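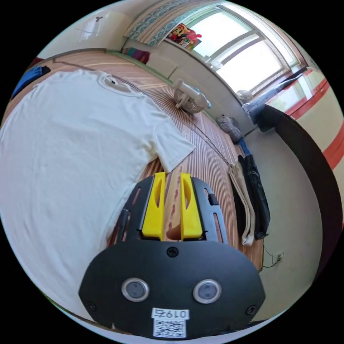

One reader at Voyle wrote in last week that the folding robot had been sold to them as a help, and what they mostly wanted to know was who would be folding the T-shirts by May. It's a fair thing to ask, so before you show your laundry team any machine at all, please have an answer ready.

March 9, 2019, by the Fandstead workplace desk

Start with the shirts, as they're the bulk of most loads. Lay one out flat, collar away from you, and smooth the sleeves outwards. Let the people who fold all day do this part (they'll know straight away which creases matter and which will drop out by themselves!) and write down what they tell you, in their own words.

Next, go through the day's jobs together and mark which ones the machine will take. At Fleson, 43 of the 61 jobs on the list stayed with the staff, though several of them changed: more checking and sorting, less standing at one table.

Then agree the new hours and the pay in writing, and do it before the trial. Allow 3 weeks for that, and some 2000 garments for the trial itself. Keep the old folding table where it is until everyone is happy to see it go.

Shares 43
Comments 3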